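Part-time Lettings and Relocation Assistant
Chauhan Relocation, Prirnville

Posted Mar 7, 2025

We help people who are moving to Prirnville for work or study find somewhere to live, and we deal with the paperwork that goes with it. Our office on Turkow Road is looking for an assistant for 20 hours a week, to start in April.

What you will do

Meet new arrivals and go through their tenancy forms with them. Check and copy identity documents before a tenancy is signed. Visit flats with the inventory list and note anything missing or broken. Book removal vans and answer the phone when the rest of us are out. There are four of us in the office at present and around 500 tenancies on the books, so the work is steady all year and very busy before the autumn term.

What we are looking for

You should write clear English and be patient with people who are tired and have just got off a long flight. A second language is useful. You need a full driving licence, as some of the flats are out at Mulow and the bus is slow. Lettings experience is welcome but we will train you.

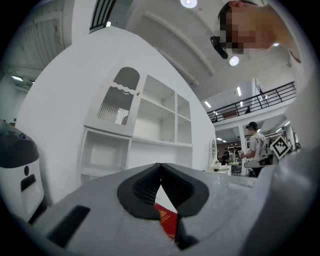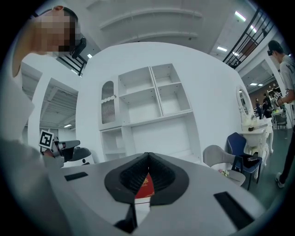
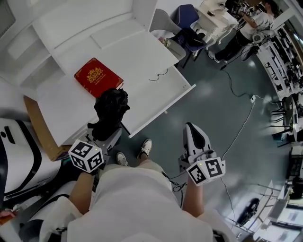 Hours and pay

Mornings are preferred, but we can talk about afternoons. Pay is 316 a week before tax, with paid holiday in line with your hours. Mileage is paid on top if you use your own car. The post is for one year at first and may be extended.

How to apply

Send a CV and a short letter to Fotis Pappas at the Turkow Road office, or hand them in at the front desk. Please say when you could start and give the name of one person we can ask for a reference. Interviews will be held at the office and last half an hour.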